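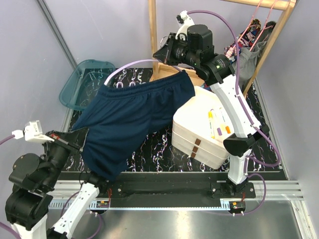
4. Soft things, hard things, and where they end up

I want to start with clothes, partly as they made up so much of what people wrote down for us and partly as they gave me the most trouble when I came to sort the diaries. Our participants sent in 558 entries, each one covering a single act of putting something away, and we kept 546 of them once Hala Bouazza and I had thrown out the ones we couldn't read or that turned out to be shopping lists. Clothes don't have a shape of their own in the way a box or a cup does, so a person putting them away has to give them one first. Athletic shorts are the case I kept coming back to. Take the navy pair in Figure 1, with its elasticated waistband gathered into fine pleats: the band wants to pull in on itself, the legs want to drop wherever they like, and the knit has soft folds running across it before any fold has been made on purpose. Compare that with a pillowcase. A pillowcase more or less tells you what to do with it, and shorts leave you to figure it out (our diary keepers figured it out in a surprising number of ways, as you'll see).

4.1 The first grip

We had asked people to write down what they did "from the moment you pick it up," and I'd assumed they would mostly skip over the picking up. They didn't! Plenty of them had opinions on where you take hold of a garment, and the opinions were strong. For shorts and other things with an elastic waist, the two camps were what I ended up calling waist people and hem people. Waist people take the band at both ends, give it a snap, and let the legs fall. Hem people get hold of the bottom corners first and flip the whole thing over onto the bed or table. There was also a mixed style, one hand at the waist and the other on a bottom corner, which I nearly coded as a mistake until Hala pointed out that the same people used it over and over. It stretches the garment on the slant, which pulls out some of the wrinkles in the body of the fabric, and then you lay it down and square it up afterward.

A woman from Vitummont, who sent us by far the longest entries in the study, described the mixed grip like this: "I hold the top and one of the feet of it, I know it hasn't got feet, and I stretch it till it looks like a kite. Then down." I use "kite" as the code name for that grip from here on, with thanks to her.

I should say what we can't get from the diaries. An entry tells us what somebody remembers doing, and usually they wrote it in the evening, with the laundry already in a drawer. A few people obviously wrote down how they would like to fold. One man's entries from March are so orderly that I read them aloud to Mohcine Ouazzani and he asked whether they were from a hotel. We left them in. The wish to fold a certain way is interesting too, and I had no fair test for throwing out entries on the grounds of being too tidy.

4.2 Fold, roll, or drop

After the grip comes the decision. Our original coding sheet had folding and rolling on it, and that was all, which shows you how Hala and I were raised. We added "drop" in the second week of coding. A drop is when the item goes into its place with no shaping at all, and people who drop are quite calm about it. They have a bin or a deep drawer for sports clothes, they know everything in it is sports clothes, and they pull things out until they reach what they want.

More than 400 of the entries we kept involve cloth of some sort, so there is a lot to go on here, and the patterns are easy enough to state in words. Slippery or slightly shiny knits were the ones people gave up on. Cotton T-shirts were folded by nearly everybody who folded anything. Towels were the one item that whole households agreed on, often after an argument that was mentioned in the entry (one couple in Gratura had clearly been having theirs for years). Elastic waists pushed people toward rolling. The reason they gave was always some version of the same complaint: you fold the thing flat, you let go, and the waistband creeps back and lifts the fold with it. If you start the roll at the waist, the elastic is tucked up in the middle and the legs hold it there.

I tried this at home with an old pair from Dosport and I have to say the rollers have a point, though my roll came loose by the time I'd got the drawer shut. Starting from the legs was worse. I'm not offering that as data.

What surprised me more was how much the surface mattered. People who had a clear, flat place to work on folded more carefully, and they mentioned the surface before they mentioned the garment. Beds came up constantly, but so did complaints about them, mostly that a bed gives under your hand and you can't press a crease into anything. Kitchen tables were liked and had to be wiped first. Several people said they folded dark things on a pale cover so as to see the edges, and one did it the other way around for her white school shirts.

4.3 The things that already have a shape

Hard objects ask for much less. Nobody's diary tells me how to pick up a pen. What these entries do talk about is the container, and they go on about it at length: which tray, which drawer, whether the lid sticks, who moved it. In the clothes entries the place comes at the end, nearly as an afterthought ("then in the drawer"). In the desk entries it comes first, and the object turns up late or hardly at all.

We'd asked for desk and craft supplies as a separate category because Mohcine's earlier work at Mugo had been on classroom cupboards and he was sure the small stuff would behave differently. He was right, and he has been gracious about it maybe twice. Small drawer units of the plastic tabletop sort were everywhere in these entries, and they nearly all got used in the same way. The drawers were for things people wanted out of sight. The top, if it had any kind of rim or dip in it, was for whatever was in use that week, and pens lived there above all. 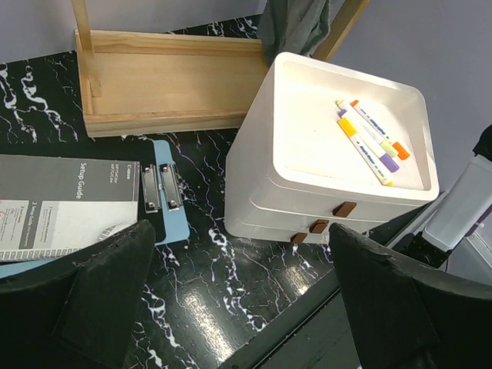
Figure 2. White drawer unit with small brown handles and marker pens in its open top tray; to the left, an empty tray of light wood.

The markers in Figure 2 are lying side by side on the same slant, with caps of different colors, all but one down at the same end, and that arrangement has a lot in common with what our more careful diarists describe. Caps together is a rule that turned up again and again, and some people put it to their children as a rule in so many words. You can tell the colors apart at a glance, and you don't have to turn a pen around to pull the cap off. Others were happy to toss them in any old way, and they seemed to find their green just as fast. I had hoped to say something about speed here, but we didn't time anyone, so I'll leave it.

Then there's the second tray. Lots of people had one, close to the drawers, shallow and open, and when we asked what it was for the answers got vague. "Paper, sometimes." "It was going to be for the mail." Hala calls these waiting trays and would like to write a whole paper on them, and I hope she does. My own reading is simpler. A drawer unit decides things for you, small items here and smaller ones there, and a wide shallow tray doesn't, so it stays empty until something awkward needs a home for the night. In the diaries that something was very often cloth: a scarf, a dishrag on its way to the wash, a pair of gloves. This was the one spot in the house where my two categories kept running into each other, and it's why I stopped treating them as separate halves of the coding sheet.

4.4 A note on how we coded the overlap

An entry that had both kinds of item in it (a scarf laid over a box of chalk, say) was given two codes and counted once. Mohcine and I coded the desk entries on our own and then compared sheets over lunch. Hala did the same with me for the clothes. Where we disagreed, it was almost always over drops, and specifically over whether a single fold in half, done in the air on the way to the bin, should count as folding. I said no. Hala said yes, and she got the diarist from Vitummont on her side, who wrote back that of course it counted and what did I think a fold was. The entries in question are coded as folds in everything that follows, and the ones marked with a small d in the appendix are those I would still move if I were left alone with the file.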